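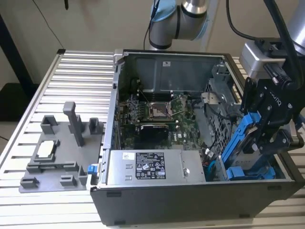 Skaltville Cell Practice: Two-Arm Disassembly of Desktop Computers
Gallery and working rules, revised November 20, 2025

The rules on this page apply to every cell at Skaltville in which two arms share one worktable. They replace the October sheet. Cells Zamon and Amadi already run to them; Willis changes over at its next scheduled stop. Print copies posted at the cells are for convenience only. If a print copy and this page differ, this page governs.

The gallery has one plate at present. Notes are grouped by subject, and the rule numbers are the ones to quote in a deviation report.

Plate 1. Drive caddy removal, tower on its side, side panel off.
Gripper closed on a blue drive caddy, caddy tilted in the bay area. Second arm above the back of the tower. Fixture plate to the left of the case.

Case position
Rule 1.1. The tower lies flat with the open side up before either arm is enabled. Do not reposition it by hand while an arm is enabled.
Rule 1.2. Side panels leave the table. A panel leaned against the case changes the collision model and voids the run.

Power
Rule 2.1. Disconnect the supply cord and wait 60 seconds before the first contact inside the case.
Rule 2.2. The power supply unit is not opened in the cell under any condition. It is removed whole or left in place. The label on its housing stays on.

Gripping
Rule 3.1. Grip a caddy on the plastic body. Rails and release tabs are not grip surfaces.
Rule 3.2. Clamping force is limited to 45 N for plastic parts. The limit is set in the controller, and the operator does not have rights to raise it.
Rule 3.3. A caddy may be tilted to clear the bay. If it binds, stop, open the fingers, and retreat along the approach path. Do not rock the part to free it.
Rule 3.4. Cables that cross the approach path are moved first, as a separate step with its own entry in the run log.

Exposed sockets
Rule 4.1. Once a processor has been taken out, the socket is treated as a keep-out zone. No tool, finger, or cable passes over it at a height of less than 90 mm.
Rule 4.2. If the retention frame is up, it is counted as part of the zone. The height is measured from the top of the frame.
Rule 4.3. Loose screws found near a socket are removed by hand with the cell locked out.

Shared space
Rule 5.1. Only one arm works inside the case at a time. The other holds at a park position above or outside it.
Rule 5.2. The park position is a taught point. Jogging an arm "out of the way" does not meet this rule.
Rule 5.3. Arm cables are checked for slack at both ends of travel at the start of each shift. A cable that can reach the inside of the case is retied before work begins.

Fixture plate
Rule 6.1. The plate is located before the case. Its position is verified with the touch routine, program 207, and the result is saved with the run.
Rule 6.2. Each holder takes the part it was made for. A part with no holder goes to the off-table bin.
Rule 6.3. Printed holders are inspected weekly for cracks at the base. A cracked holder takes the whole plate out of service.

Records
Rule 7.1. Every stop, including an operator stop with no fault, is entered with the rule number that applied.
Rule 7.2. Run logs are kept for the life of the cell. Video is kept until the log has been signed.

Open items
Minimum clearance between a parked arm and the rear of a tower is under review at Amadi. Until it is settled, use the value in the cell file.
A keep-out height for memory slots has been requested by Zamon. No value has been assigned.

Next section: Two-Arm Disassembly, Fasteners
Back to Cell Practice index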